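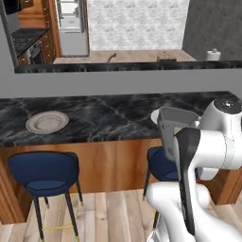 Does the word list for the Zastcombe crossword have to be in alphabetical order when I send it in? Any order is fine, as long as each word sits on its own line with its clue next to it.

I put that first because it was the question in most of the mail I got over the holidays, and I would like to stop answering it before March. The rest of this message is for people who already knew.

As you'll remember, the plan for the spring puzzle is a 21-square grid with a theme, and the theme is rivers. I did not choose rivers. Rivers won the vote, beating cheese, and I have made my peace with that. What I had not expected was how many of you would send me the Nile. We have 600 submitted clues and a frankly alarming share of them lead to a four-letter river in Africa. Please look at an atlas. There are other rivers, and some of them even have vowels in handy places.

A few house rules, again:

- No clue may depend on knowing what people on this list did at the Bravham weekend. New solvers can't get it, and the rest of us are trying to forget it.
- Abbreviations get flagged in the clue.
- If your clue needs a footnote, it isn't finished.
- Two-letter answers are still not allowed. I know about the Po. I have been told about the Po many times.

On the matter of the Feklow dictionary: I've been using it as our last word on spelling, mostly because it's heavy and people stop arguing when I mention it. The older printing has a few entries that the newer one dropped, and at least one person has been building corners out of those. I admire the nerve. I'm going to allow them this once, with fair crossings, and then we move to the newer printing for good.

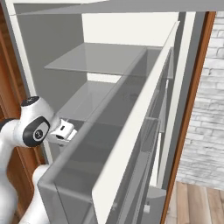 Cowie wrote, in answer to my last note:

> I can live with the newer printing but I want it on record that you are throwing out perfectly good words. My file has 4,000 entries in it and I went through it by hand over two winters. If the old spellings go, I lose most of my short words with a J in them, and you know as well as I do that there weren't many to start with.
>
> Also, on crossings. You keep saying "fair" as if we all agree what it means. I say a crossing is fair if a solver who knows one of the two words can get the other. You seem to say it's fair if you, personally, got it before your coffee went cold. Could we have a rule?

We could, and thank you for putting it so kindly. Let's try this: where two odd words cross, at least one of the clues has to be a plain definition. No puns on both sides. If I can't finish a corner I'll send it to another tester before I complain, which should take my coffee out of the process.

As for the J words, I am sorry. I kept a list of my own once and lost it along with the computer it lived on, so I do know the feeling. Send me the 5 you would miss the most and I'll see whether any of them can be worked in before the switch. I make no promises about the one that is supposedly a kind of boat.

Testing. I need 2 more people who will solve the thing cold, with no books and no phone, and write down where they got stuck. You don't have to be fast. Slow is better, since the fast ones skip over the bad clues and then tell me it was all lovely. Anyone who has sent in a clue is out, and that includes anyone who sent in the Nile under somebody else's name.

Reply to me off the list if you want to test, and on the list if you want to argue. Please trim what you quote. The last thread had the same paragraph in it so many times that I started to find it convincing.

The draft grid goes out to testers once the lower left corner stops being a disgrace.

2020-01-09
Your editor, for one more season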